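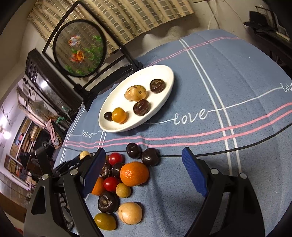

Rima Akl wrote in to ask why she should bother sorting fruit onto a plate at all when a bowl holds twice as much and takes no thought. Fair question. A bowl is fine if everything in it is eaten by evening. If it isn't, the soft pieces end up at the bottom and you find them by smell. The Zimeo table set comes with a plate, so this section covers the plate.

4. Setting out mixed small fruit

4.1 Before you start

Lay the tablecloth first and smooth it toward the edges. The packaging says the cloth needs no ironing. We have our doubts – the fold lines on ours were still there after 13 days. Iron it once on low and forget the claim.

Wash and dry the plate. Leave the fruit unwashed until shortly before it is eaten, whatever the supermarket leaflet tells you.

4.2 Sorting

1. Tip the fruit out gently onto the cloth, next to the plate. Mandarins and other citrus can take a short roll. Cherry tomatoes mostly can. Ripe plums can't.

2. Pick up each piece and turn it over. A mangosteen with a scuffed, grayish skin may be perfectly good inside, so don't go by looks. Press lightly. A little give is what you want; if the shell is rock hard all the way round, set it aside.

3. Check the stem end of anything dark. Mold is hard to see on purple or brown skin, and the stem scar is where it tends to begin.

4. Put the largest pieces on the plate first, toward the ends.

5. Fill in with the small round ones. Rest them against something bigger or they will roll.

6. Stop before the plate looks full. Leave the remaining pieces on the cloth and top up as people eat.

Note: Guides to "color balance" will tell you to alternate light and dark. Try it if you like. Anas Azar tested both ways at the Trurham open house last July and the fruit went at the same speed.

Note: Tomatoes on a fruit plate are a matter of taste. They keep well at room temperature and we see no harm in them, but tell guests who may take a small yellow one for a plum.

CAUTION: Small round fruit is a choking hazard for young children. Cut cherry tomatoes lengthwise into quarters, and pit cherries and cut them up, before serving them to a child under five.

CAUTION: Mangosteen rind stains cloth, and the stain sets quickly. Open them over the plate or in the kitchen. The stain-resistant finish on the cloth is rated for 17 washes. Ours let go well before that.

4.3 Clearing up

1. Return firm citrus to the refrigerator drawer. Everything that has been cut goes in a lidded box and should be eaten within 2 days.

2. Shake the cloth outdoors. Check for stems before it goes in the machine.

3. Wash the plate by hand if the rim is chipped. Replacement plates are sold under part number 119 by Kanaan – ask what shipping costs before you order, as it can come to more than the plate.

For stains that are already dry, see section 6. Don't expect much from the spray.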